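Gretbridge Returns Cell – Book Cleaning and Sorting
Model range: Gretbridge 15 (single arm), Gretbridge 20 (twin arm)
Suits: public libraries, school book services, second-hand book dealers

Overview
The Gretbridge Returns Cell takes over the wiping and sorting of returned books. It is a bench-height unit with one or two arms, a soft two-finger gripper and a wrist camera. It handles hardcovers, paperbacks and board books up to 600 mm on the long side. Magazines and loose-leaf folders still need to go through by hand.

What the cell does
Books go in at the feed end, spine down. The arm wipes the covers and page edges with a cloth, reads the title and sends the book to the right trolley. Titles can be read in English, French, Chinese and Estonian. Anything it can't read goes to the query shelf with a slip showing the time.

What staff still do
Mending, covering and weeding stay with your people. So does the query shelf. At the Zorkcombe depot, wiping used to be split across the morning shift and most people had sore wrists by Thursday. That job is gone from the roster and the hours were moved to repairs and the outreach van. No positions were cut, although two casual contracts were rewritten and the staff asked for that to be done before the cell was switched on.

Priit Raudsepp runs the depot floor. "The first month was slower than doing it ourselves. You have to learn which books to hold back. Now I'd rather have it than not, but I wouldn't put one in without talking to the crew first."

Training takes 20 hours per operator, spread over two weeks. We recommend at least two trained operators per shift – one can cover the query shelf while the other loads.

Cloths and care
Use microfibre cloths only. Change them every 94 books, or sooner if the cell asks. They go through a normal cold wash with no softener. Paper dust collects under the gripper pads and should be brushed out at the end of each day.
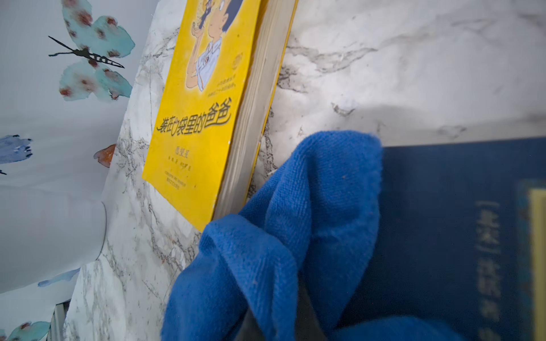

Blue microfibre cloth held against the page edges of a Chinese-language paperback, 装在口袋里的爸爸.

Power and space
Standard 15 amp outlet. Allow clear floor on the loading side for a trolley to turn.

Options
Mao label reader for older spine labels
Second query shelf
Esbridge trolley dock, left or right hand

Lead time
Orders placed now are delivered in September. Site visits can be booked through the Esbridge office.

Page updated Saturday, January 28, 2023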